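Salel Reading Room, supply desk project
Progress report to the Brivden small grants program, July

Hi everyone,

I promised you an update once the furniture was in and we had a few weeks of real use behind us, so I'm writing this at the end of a long afternoon with my shoes off. The short version is that the money is mostly spent, the desks are in and people are using them. The longer version has a few bumps in it, and I'd like you to hear those from me too.

You'll remember that the grant was for turning our back study area into a place where people can sit down and work without having to bring everything with them. Pens, scratch paper, index cards, tape, a stapler, that sort of thing. Before this we kept it all in one cabinet by the front desk, and anybody who wanted a paper clip had to wait for one of us to get off the phone.

The tables came first. We bought them from Leblanc, and we went with the light wood tops in the end. I know the proposal said gray! The gray ones had a wait on them that would have pushed us past the start of summer, and Chunhua Shen, who did the ordering with me, thought the pale ones would make the back of the room feel less like a basement. She was right about that and I've told her so several times. There are eight tables altogether, and putting them together took us two evenings and a fair amount of pizza (not charged to the grant).

Then the baskets. I went back and forth on these more than I'd like to admit. We tried shoe boxes first, just to see whether people would use a supply tray at all, and they did, but the boxes went soft at the corners and you couldn't tell what was in them without digging. So we switched to black wire mesh, one basket per table. You can see right through the sides, and the crumbs and eraser bits don't collect in the bottom. Well, they collect under it, but that's one swipe with a cloth.
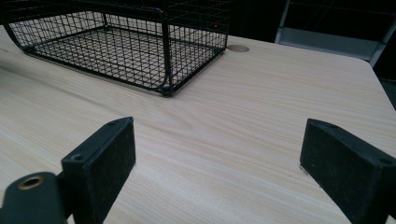
A mesh basket on one of the new tabletops, with the small round hole just beyond it.

That hole turned out to be more useful than I expected. We're running laptop cords down through it wherever a table is close enough to an outlet, which has cleared up a lot of the tripping hazard along the walkway. The tables farther from the wall still need extension cords, and I don't love that. I've asked Batska for a price on two floor outlets and I'm waiting to hear back. If it comes in too high I'll look at moving the tables closer together instead, though we'd lose a bit of elbow room.

On the money side, the baskets and the first load of supplies came to $355, and we have $250 left in that line. I'd like to keep it for restocking in the fall, when the homework crowd comes back and the pencils start walking out the door again. Please let me know if that's all right with you or if you need it spent by a certain date - I couldn't find it in the agreement.

As for use, we had more than 60 people sign in at the back tables in the first month. That's only the ones who signed the sheet, and I know plenty walk right by it, so please treat it as a low number. Mornings are quiet. It picks up after lunch and by 4:00 there's usually somebody at every table.

A few things haven't gone so well. The scissors keep wandering, so those live at the front desk again. The labels I made for the baskets wouldn't stick to the wire, and the tags I tied on afterward got pulled off by a very determined toddler. I'm going to try little cards tucked inside the front. And we still have to sort out the storage shelving, where the refills are stacked up in no order at all. That's my job for next month and I'm putting it in writing so I'll do it.

Next up: get the outlet price settled, finish the shelves, and put out a short comment card to ask what people wish was in the baskets (so far the requests are highlighters, highlighters and a decent pencil sharpener). Receipts are in the envelope I mailed to your office. If one's missing, call me before you worry about it, it's probably still in my coat pocket.

Thank you again for all of this. Come by and sit at a table sometime!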